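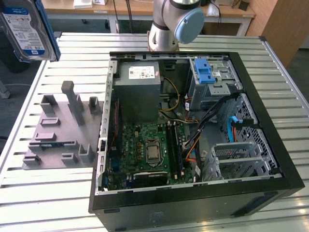

Photo: Manikandan Alva

Fan noise and where it comes from

I moved into the back bedroom of the house in Storthorpe last May and found out how loud my old desktop was. The desk is against a party wall, and my neighbour mentioned the hum before I did.

I took readings with a cheap sound meter at seat height. With the machine idle it read 44 dB. With a long video export going it read 47 dB, which doesn't look like much on paper, but the pitch climbs as well, and the pitch is what carries through plaster.

Most of the noise in an ordinary tower is air being pushed through something too small for it. Punched steel grilles are poor in this respect. A larger fan turning slowly shifts the same air with less fuss. Hard disks add a low note of their own, which the case passes on to the desk, and rubber washers help with that.

Memory makes no noise at all, so leave it alone unless you are in there for another reason.

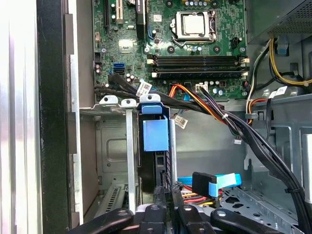

What I changed

I set the fan curve so that nothing speeds up below 60% load. Then I moved the tower off the desk and on to a square of carpet tile. The carpet tile made the bigger difference.

Balakrishnan Thampi wrote to say he lined his side panels with bitumen sheet and gained very little for the weight. I have a sheet of it from the shop in Timonby, still rolled up, and will fit it to one panel only so the two sides can be compared.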